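Nastlow faucet benchmark, used for one month
Review by Irja Seppälä

I took this simulated task set for testing our grasp method, which learns from rendered views only. The task is a kitchen tap with a lever. 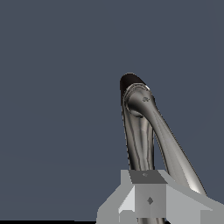
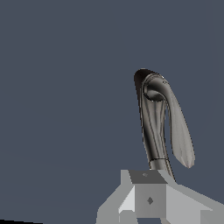 Gripper and tap, two renders.

Installing was easy and the manual is clear. I trained on 2,234 episodes and kept 903 for testing. The shiny metal is the difficult part: our depth estimate became worse on it, and the policy of Rianne Dewulf, which uses colour only, did better than mine. I would like more backgrounds. For comparing methods I can recommend it, four stars.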